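Birholm Opens Orders for the Felgate Work Table

August 8, 2024 - Furniture maker Birholm is now taking orders for the Felgate, a wooden work table for shops and study rooms.

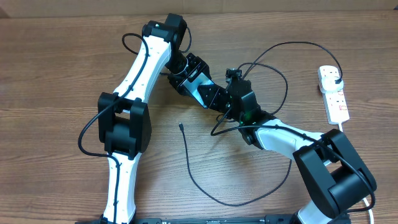

The table ships in 14 days and comes with a 5-year warranty. The first run is limited to 200 tables.

"People asked us for a plain top," said Karla Arriaga, head of sales.

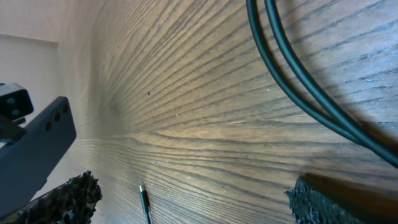 Grain of the wooden tabletop, with a paler band through the middle.

Birholm will show the Felgate to buyers in October. The brown tabletop will be the only finish this year.

Contact: Trevor Charbonneau, Birholm, ext. 3626
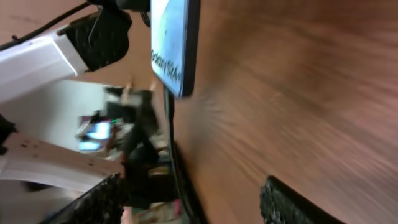

Orders are open to stores and schools. Sales staff can advise on room layout. The wood has a reddish-brown tone under some lighting, so buyers may ask for a sample first.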